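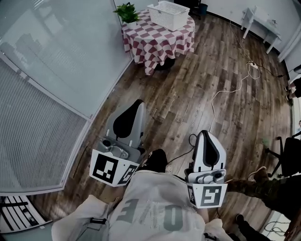

右手側のグリッパの姿勢が、記録の途中で突然回転したのはなぜか。

側面のマーカが、設定ファイルに書かれた向きに対して90度回転した状態で貼られていたためである。正面のマーカが見えている間は正しい姿勢が出力され、側面のマーカだけが使われた瞬間に、誤った姿勢が出力された。

図4 手持ちグリッパによる教示作業。頭部のカメラから見た両手のグリッパとマーカ台。

5. 姿勢の不連続による停止事象の分析

5.1 事象の概要

本節では、Peltelportの実験室で収集したデータを再生した際に発生した停止事象について述べる。教示作業では、図4のように、作業者が両手に一つずつグリッパを持ち、各グリッパの上の白い台に貼られた白黒の正方形マーカを頭部のカメラで観測する。グリッパの姿勢は、このマーカから推定する。推定には、我々が以前から使用しているNyitraiというソフトウェアを用いた。推定された軌道は、双腕ロボットTesteroの手先軌道に変換される。

3月の収集では、合計981件の教示が記録された。このうち18件において、右グリッパの姿勢に不連続な変化が含まれていた。割合としては約2%であり、学習だけを考えれば小さい値に見える。実際、我々は最初、この程度の誤りは平滑化の処理で吸収されると考えていた。しかし、再生試験において、そのうちの一件がTesteroの右手首を急に回転させ、関節の速度制限により腕が停止した。周囲に人はいなかったので、けが人はなかった。把持していた布製の対象物は床に落ちた。

停止の直後、操作者は制御装置の記録を保存し、腕の電源を切った。最初に疑われたのは手首の減速機である。以前にも同じ関節で異音が報告されていたので、この疑いは自然であったと思われる。減速機の点検に午後のすべてを使ったが、異常は見つからなかった。その後、指令値そのものを確認したところ、停止の直前に目標姿勢が一周期の間に大きく変化していることが分かった。つまり、腕は与えられた指令に従おうとしただけであり、誤りは教示データの側にあった。この確認を最初に行わなかったことは、我々の反省点である。

5.2 原因の調査

マーカ台は複数の面を持ち、正面のマーカが隠れた場合にも側面のマーカによって姿勢の推定を続けることができる。図4では、左右どちらのマーカ台にも、正面と側面の両方にマーカが見えている。このような場面では、Nyitraiは面積が大きく観測される方のマーカを優先するため、多くの時間において正面のマーカが使われる。側面のマーカが単独で使われるのは、作業者が手首を内側に強く曲げたとき、または物体や反対側の手が正面を隠したときに限られる。

問題の教示を確認すると、不連続はすべて右グリッパにおいて、使用するマーカが正面から側面に切り替わった時刻に発生していた。反対に、側面から正面に戻った時刻には、姿勢も元の値に戻っていた。位置の変化は小さく、回転の変化だけが大きかった。この特徴から、マーカの誤検出の可能性は低いと判断した。誤検出であれば、位置も同時に大きく変化することが多いからである。

次に、右のマーカ台を取り外し、設計図と比較した。その結果、側面のマーカが面内で回転して貼られていることを確認した。このマーカ台は、収集期間の途中で交換されたものである。古い台の角が欠けたので、Tegan Rakenaが予備の台を組み立て、マーカを貼り直した。貼付の手順書には、マーカの番号と、貼る面についての記述がある。しかし、マーカの上方向をどちらに向けるかについては記述がなかった。したがって、この誤りを作業者の不注意に帰することは適切でない。Rakenaは手順書に従って正しく作業しており、手順書の方が不完全であった。

正方形のマーカは、向きを間違えて貼っても外見がほとんど変わらない。白黒の模様を覚えている人でなければ、目視で誤りに気づくことは難しいであろう。我々も、交換後の台を何度も手に取っていたが、設計図と並べるまで気づかなかった。

5.3 検査で発見できなかった理由

収集の開始前には、毎回、簡単な検査を行っている。作業者は両方のグリッパを顔の前に持ち上げ、正面のマーカをカメラに向けて静止する。ソフトウェアは推定された姿勢と基準の姿勢との差を計算し、差が閾値以下であれば収集を許可する。この検査では側面のマーカが一度も単独で使われない。よって、交換した台は何の警告もなく検査に合格した。

もう一つの理由は、後処理の平滑化である。平滑化の窓の幅は、手の震えを除去する目的で選ばれており、短い不連続は窓の中で薄められる。側面のマーカが一瞬だけ使われた場合には、手首がわずかに揺れたような軌道になり、目で見ても不自然には感じられない。側面のマーカが長く使われた場合に限り、回転が軌道にはっきりと残る。停止を起こした教示は後者であった。なお、5.1で述べた件数は平滑化の前の軌道を調べて得たものである。平滑化後の軌道だけを見ていたならば、より少なく見積もっていたはずである。

データの品質を確認する担当者も置いていたが、確認の対象は主に映像であった。映像には異常がない。グリッパは正しく動いており、物体も正しく把持されている。誤っているのは映像から計算された数値だけであり、両者を重ねて表示する画面は当時用意されていなかった。

5.4 対策

最初の対策として、手順書を改訂した。マーカの上辺に小さな印を印刷し、台の側にも対応する溝を設けた。印と溝が一致しない場合は、貼付の時点で分かる。この形状はClererbyの工作室で試作したもので、古い台にも後から加工することができる。

次に、開始前の検査を変更した。作業者は正面のマーカを見せた後、手首をゆっくり内側に回し、側面のマーカだけが見える姿勢を経由してから元に戻す。ソフトウェアは、切り替わりの前後における姿勢の差を計算する。連続した動作であるから、差は本来ごく小さくなければならない。この検査は、貼付の向きだけでなく、台の緩みに対しても有効である。検査に要する時間は少し長くなったが、作業者から不満は出ていない。

さらに、再生の前に、平滑化していない軌道に対して角速度の上限を確認する処理を加えた。人間の手首が実現できない角速度が含まれる教示は、自動的に除外される。この上限の値はZsófia Illésが決定した。Illésは、値を厳しくしすぎると、作業者が物体を素早く裏返すような正しい動作まで除外されると指摘した。そのため、上限は緩めに設定し、除外された教示は人が映像と数値を並べて確認することにした。問題の教示をこの処理に入力したところ、すべて除外された。ただし、これは同じ事象に対する確認であり、別の種類の誤りに対する性能を示すものではない。

5.5 ケーブルに関する安全上の検討

調査の過程で、収集の作業環境についても見直しを行った。図4では、右グリッパの後ろから細い黒いケーブルが左へ回り、両方のグリッパの間で床の上に垂れている。床には電源タップがあり、そこから白い長いコードが作業者の側へ伸びている。作業者は手元の物体に注意を向けているため、足元のケーブルを見落とす可能性がある。また、図の右側には他の人の脚や椅子もあり、複数の人が近い距離にいる場合の動線も考慮しなければならない。

ケーブルの問題は、姿勢の不連続とは別の原因を持つ。それでも我々がここで取り上げるのは、二つの問題が同じ形で現れる可能性があるためである。垂れたケーブルが靴や家具に引っかかると、グリッパは急に引かれ、軌道には短く速い変化が記録される。これはマーカの切り替わりによる変化と区別しにくい。両者を区別する方法として、使用中のマーカの番号を各時刻に保存することにした。以前の形式では、最終的な姿勢だけが保存され、どの面から計算されたかは残っていなかった。今回の調査では、元の映像からもう一度推定を行う必要があり、これに多くの時間を費やした。

配線については、ケーブルを作業者の前腕に沿わせて固定し、床に届く余長を残さない方法を採用した。電源タップは壁際に移し、歩行する範囲を横切るコードには覆いを付ける。着席して行う作業と歩行を伴う作業では必要な余長が異なるので、固定の位置は作業の種類ごとに決めている。前腕への固定は、手首を大きく曲げる動作で引っ張られる感覚があるという意見も得られた。この点は十分に解決されておらず、現在は固定具を柔らかい素材に変更して試験を続けている。

5.6 残された課題

本節の分析は、一つの実験室における一つの台の交換から得られたものである。交換以前に収集した教示にも同じ検査を適用したが、切り替わりに伴う不連続は見つからなかった。一方、側面のマーカが単独で使われる場面が含まれない教示については、台の向きが正しかったかどうかをデータだけから判定することはできない。これらの教示では誤った変換が使用されていないので、軌道への影響はないと考えられる。

左グリッパの台は期間中に交換されていない。しかし、左右の台は同じ手順書に基づいて組み立てられており、左に誤りがなかったことは偶然であったと見るべきである。今後、台を交換した場合には、交換の時刻と部品の番号を教示の記録に含め、交換後の最初の教示は、再生の前に必ず映像と推定姿勢を重ねた画面で確認する。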